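Open Day at Urnthorpe

By ten in the morning the car park at Plinex was full, and Sibel Akgül had to leave hers on the verge by the old weighbridge. She had taken Wednesday off for this. The leaflet had said Come and Meet the Future, and underneath, in smaller type, Parking Limited.

She was given a lanyard and a biro. A young man called Liao, who wore a fleece with his name sewn on it, took them round in batches.

"We've logged 1,454 hours on this cell," he told them. "That's without a serious fault."

"What's a fault that isn't serious?" Sibel asked.

He laughed as if she had been kind to him. A man at the back wrote down 1,454 on his leaflet.

She had cleaned kennels at Pamance for most of her working life, and in August the new owners had sent a letter round with the word assistance in it four times. She had counted, at the kitchen table, with a pencil. Her sister said it would be hoists, or a better sort of mop. Then the invitation came.

They stopped at the last cell. Somebody had gone to trouble over it. There was leafy wallpaper, and a cherry tree in bloom, and a floor like the one in the bank at home before they shut it.

"Pet care," said Liao. "Tidying up after, mostly. You'll recognise some of this, Mrs Akgül."

She did recognise the bowls. She had never in her life seen a kennel with a cherry tree.

"Where's the dog?" said a boy of about eight.

"There's no dog today."

"Is there a dog other days?"

Liao said that was a very good question, and pressed something, and the arms began to move. 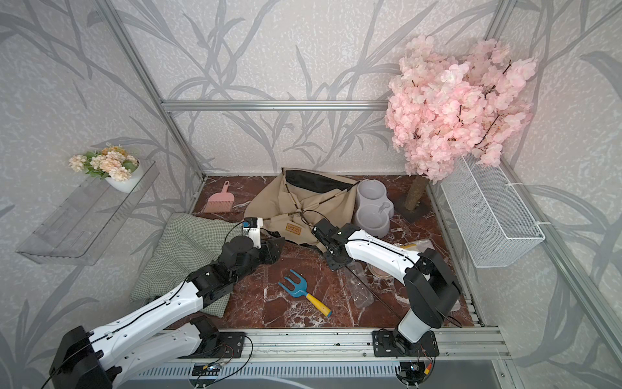 The pet care cell at Urnthorpe, both arms at the bed.

They went slowly. Sibel thought of old Bramble, who would not let go of his bed on wash days and had to be talked out of it, a corner at a time, while you told him about the weather. She watched the black fingers and waited for them to want something.

"How long does it take?" she asked.

"It depends what you count as finished."

"I count it as finished when I can go home."

The man at the back wrote that down too.

Afterwards there was tea in a side room, and a form with 2 boxes on it, Impressed and Very Impressed. Sibel drew a third one underneath – she used the Plinex biro, and pressed hard – and ticked it, and left it without a name. Then she put the biro in her bag and went to see whether anyone had blocked her in.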